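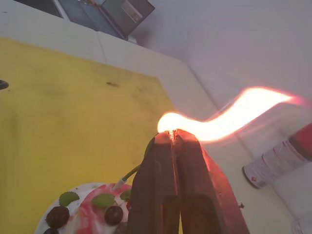 Hosonance Portable Flow Monitor for Sanitary Sewers

The Hosonance is a battery-powered flow monitor for gravity sewers. Townships, villages, and their engineers use it to find out how much groundwater and rain is getting into a collection system before they spend money on lining or new pipe.

The unit has two parts. A sensor sits on a steel band at the bottom of the pipe and reads depth and velocity. A sealed logger hangs from a bracket under the manhole cover and stores the readings. A two-person crew can install it with ordinary confined space gear.

Bands are stocked for pipe from 8 to 27 inches in diameter. For larger pipe or box culverts, call the office and ask for a half-band mount.

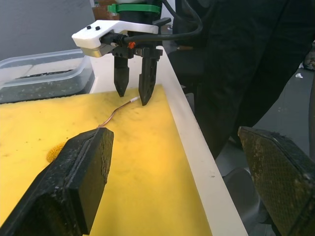
Readings are stored every 4 minutes by default. You can change the interval in the Nerkimetti desktop software, which comes with each monitor and runs on Windows. Data exports as a plain CSV file. Shorter intervals use more battery, so check the runtime table in the manual before you set up a long study.

Purchase or rental

Monitors can be bought outright or rented by the month. Rentals ship from the Jistgate warehouse with a fresh battery pack, one band in the size you request, and a copy of the last calibration sheet. Spring is the busy season for inflow studies. If you need several units for April or May, please reserve them in February.

What's in the box
Sensor with 27 feet of cable
Logger and hanging bracket
Stainless band, one size
Battery pack
USB download cable
Nerkimetti license

Service

Send sensors back for calibration every 2 years. Rinse the sensor and cable with clean water and let them dry before packing. Repairs on units bought through Khalaf Supply are handled by the same shop, and the same return form applies.

Request a quote
Download the manual
Band size chart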